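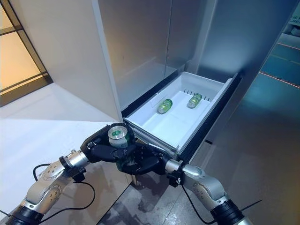

Ownership is the word I'd like you to keep hold of through all of this, because most of the trouble people have when they first program two hands to work on one object comes down to the software being vague about who has it. With one arm you can get by on a single yes-or-no flag called something like "holding", and I got by on it for years! With two arms that flag falls over almost at once. Look at how close the fingers come over the front of the freezer drawer, with the left hand gripping a can upright and the right one curled near the drawer's lip, and think about what your planner believes at such a moment. Is the can part of the left arm? Is it an obstacle to the right arm? Is it both? (It is both, and that's the first thing we shall have to write down properly.)

Sharing an object between two arms in Ellis: a walk through the hold table

What you'll need

A working Ellis install with both arms homed and the hand drivers talking to it. A perception node that publishes object poses. The Nekby planner, or any planner that lets you attach and detach collision bodies while it is running. A mug of tea, and a colleague near the stop button.

I'm assuming you've already got single-arm picking going. If you haven't, do that first and come back, as everything further down leans on it and you'll only get cross with me otherwise.

Step one: replace the flag with a table

Open the task's world model and find wherever you've been keeping your "holding" value. Take it out. In its place, put a small table with one row per object and these columns:

object_id
holders (a list, which may be empty)
lead (one entry from holders, or none)
since (timestamp of the last change)
grip_state, for each holder: none, touching, firm

The list is the whole point. An object in the drawer has no holders. An object in one hand has one. During a shared hold it has both, and one of them is marked as the lead. The lead is the arm whose wrist pose we trust for working out where the object is. The other arm follows, and its job is to be agreeable.

Nahuel Tapia, who wrote the first version of the hold table with me when we were both at Steltholm, wanted to have two leads and average them. We tried it for most of a September. The averaged pose drifted whenever one hand slipped a little, and we could never tell from the logs which hand had done it, so please pick one lead and be content.

Step two: give every object its own name, and keep it

Perception is where the next muddle comes from. If you have several cans that look alike, green and silver and much the same from every side, a detector that simply returns "can, can, can" in order of confidence will swap them about as the hands pass in front. Then your hold table says the left hand has can_a, while the detector has cheerfully given that name to one lying on its side at the back of the drawer.

Set the tracker to freeze an identity as soon as the object gets a holder. In Ellis it's one line in the tracker settings:

freeze_identity_on_hold: true

From then on, the pose of a held object comes from the lead's wrist, with the camera only allowed to nudge it. Cans still in the drawer go on being tracked in the ordinary way. I'd also turn on the drawer mask, so that the tracker knows a glossy white drawer floor may produce reflections and doesn't invent a new can out of one. Run it for a bit with the arms still, and wave your own hand through the view before you try it with theirs. If the names stay put, carry on.

Step three: tell the planner the truth about contact

Now for the bit I mentioned at the top. The planner keeps a list of allowed contacts. Before a shared hold, the right hand isn't allowed to touch the can, and quite right too. If you leave it like that, the planner will refuse every approach, and you'll get the dreadful "goal in collision" message over and over. If you do the lazy thing and allow all contacts for the right arm, it'll go straight through the drawer lip on its way.

What you want is a narrow permission:

allow: right_fingers, can_a
deny: right_fingers, left_fingers
deny: right_forearm, can_a
deny: right_hand, drawer

Put the permission in when the approach begins, and take it out if the approach is abandoned. Do make sure that second half is written! I've lost more afternoons than I care to mention to permissions left behind by a cancelled action. The tidy way is to tie it to the action's lifetime, so that it goes when the action goes, whatever the reason.

A word on cables. Ours loop outwards beside the forearms, and the stock robot model doesn't know about them. Add a soft padded shape down the outside of each forearm and mark it as "avoid if possible". A hard obstacle there makes the space between the arms so tight that the planner gives up.

Agustina Rivadeneira
Task software lead, two-arm manipulation

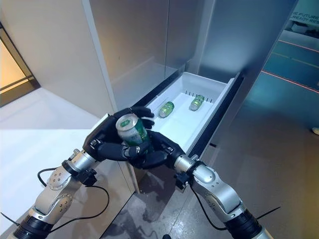 Step four: write the shared hold as its own state

With both hands on a tilted can, the fingers of one over the top and the other supporting it from below, you're in a state that deserves a name and some rules of its own. Beginners (and I include myself, some while back) tend to treat it as the moment between "left has it" and "right has it", a sort of blur to be got through quickly. Give it a proper node in the tree. Ours is called BOTH, and these are its rules.

On entering, both holders must report at least "touching". The lead stays whoever it was before.

While inside, only the lead may be given motion goals. The follower runs in compliant mode, which lets it be pushed about gently by the object.

Reorientation is allowed, translation is limited. We cap wrist travel at 39 millimetres while both hands are on. You can certainly go further, but then you must plan the two arms together as a closed chain, and that's a separate page.

Leaving is allowed in one of two ways: the follower lets go and the lead keeps the object, or the lead role is swapped and then the old lead lets go. Nothing else.

Please don't add a shortcut that opens one hand and swaps the lead in the same tick. It looks harmless and saves you a node, and then one day the swap is rejected and the hand has opened anyway.

Step five: swap the lead gently

The swap is the part that everyone wants to know about, and it's rather short once the table is in place.

First, ask the follower to firm up its grip and wait for grip_state to say "firm". We ask for 32 consecutive control ticks of it, as a single good reading can come from a finger brushing past.

Second, compare the object pose worked out from each wrist. If they disagree by more than your tolerance, stay where you are and let the camera have a look.

Third, write the new lead into the table. Nothing moves when you do this. It's a change of bookkeeping, and it should be a dull thing to watch.

Fourth, put the old lead into compliant mode, then ask it to open slowly.

Fifth, once the old lead reports "none", take it out of the holders list and detach the can from it in Nekby.

Chia-hao Man looks after our replay tooling and suggested logging the pose difference at the moment of every swap, which I'd urge you to copy. When we went back through 368 recorded swaps, the poor ones nearly all showed a growing difference beforehand, and we'd had the warning sitting in our own data.

Step six: decide what happens when it goes wrong

Every state needs a way out that doesn't make things worse. From BOTH, ours is simply to stop both arms, keep both hands as they are, and ask for help after a timeout. It's tempting to write a clever recovery that puts the object down, but over an open drawer there's not always a sensible place underneath, and other cans may be lying in it. Sverre Sandberg wrote us a very good put-down routine at the Echeverría lab. We only call it from single-hand states, where the other arm can be folded well out of the way first.

Test the failures on purpose. Ellis has a fault switch for each driver, so you can make a finger sensor go silent or a pose message arrive late. We found that pose messages delayed by over 108 milliseconds were enough to upset the comparison in step five, and so anything older than that is now thrown away and counts as no reading at all.

If it sulks

"Object has no lead": you've got a holder in the list and nobody marked. Nearly always the first pick wrote the holder but not the lead. Fix it in the pick action, please, and leave the swap alone.

"Follower stiff": compliant mode was requested but the driver hasn't confirmed it. Add a wait. Check too that nothing else is sending goals to that arm, particularly an old gesture or idle behaviour left running.

The planner wanders a long way round to reach a can that's right in front of it: look at the padding on your cable shapes, then at the door. An open fridge door is a big flat thing, and if its angle is out of date in the model the arm will be dodging something that isn't there.

The object jumps in the viewer at the swap: the two wrist poses disagree. Recalibrate the hand-to-wrist offsets before you loosen any tolerances.

Amancay Cáceres has kindly put the complete tree, with the settings files we use, in the examples folder of the Ellis repository under shared_hold. Start with the left arm as lead, run it at the slow speed setting, and keep the hold table open in a window beside you as it goes.

Last revised 2022-12-18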